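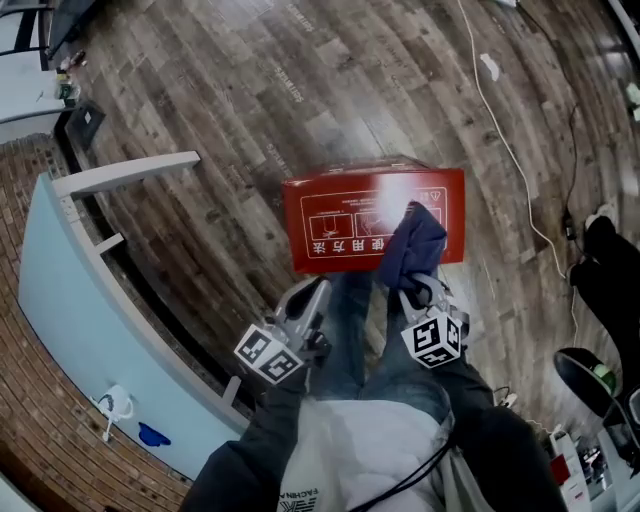
Right gripper on the cloth, left one open, box flat on the floor.

Raddale hand grippers and head rig: my review after 16 sessions

If you've been collecting examples for a robot learning setup, you already know the pain of steering a real arm around for an afternoon and coming home with next to nothing. So when our little group at Ormsby finally got a pair of the Raddale hand-held grippers I was pretty excited! You hold one in each hand, you do the job yourself with the jaws instead of your fingers, and the recordings go off to train the policy. I've had mine since March and I have opinions.

First, the good stuff. They're light. I have small hands and a bad left wrist, and I can do 15 takes in a row before I want to put them down (with our old pair from Narstead it was more like "please take these away from me" after the first few). The curved fingers are great on cloth. You can come in low, pinch a fold and keep hold of it while you drag it over an edge, and the trigger has a nice slow pull so you don't snap shut on the thing.

The marker cubes behind the jaws took me longer to like. They're chunky, and when I work with my hands close together I bump one against the other, which makes a horrible clack and usually means I start that take again. But tracking has been solid for me as long as I keep both cubes facing up toward my head. Tip your wrists in too far and you'll see it in the data later. I tape a little reminder to my monitor. 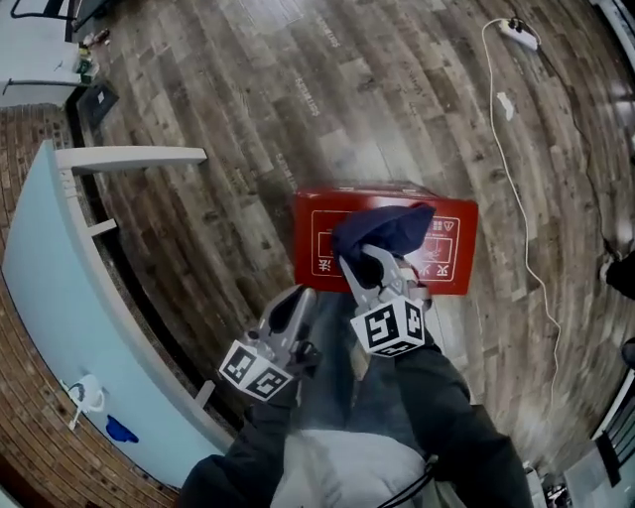 Cloth and a box, my standard test

I try every new rig on the same boring job, a dark cloth and a glossy box on the floor. Dark cloth is mean to cameras and shiny cardboard throws glare right back at you, so if the recordings are usable here they'll be usable on most things. Out of my first batch I threw away 3 takes, all of them my own fault for rushing the release. Eleri Parry, who trains the models from my stuff, wants the grabs to vary more than I naturally make them (she's right, I'm a creature of habit), so now I change which corner I go for and which hand leads. Sometimes one gripper does all the pinching and the other just hangs out nearby with its jaws open. Those count too!

The head-mounted part is my least favorite piece. The camera sits out in front of your forehead, the box rides on top of your head, and the cable comes down past your shoulder. It stays put, I'll give it that, but the straps pull my hair and I can feel the weight in my neck by late afternoon. A softer pad would fix a lot. Floor work is harder on you than table work, so take breaks.

Our shared folder is up to 2224 clips now, and the Urkmont software we sort them with hasn't choked once. File names are a mess, though. Please, Raddale, let me name a session before I hit record.

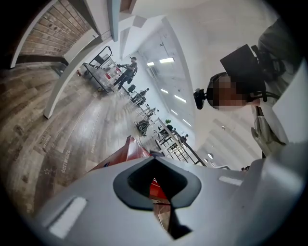
Do you need a robot arm to start collecting with these?

You can start with just the grippers and the head rig, which is how I did my first month. You'll want an arm with matching fingers once it's time to try out what the model has learned.

I'd buy them again, and I'd get spare finger pads in the same order.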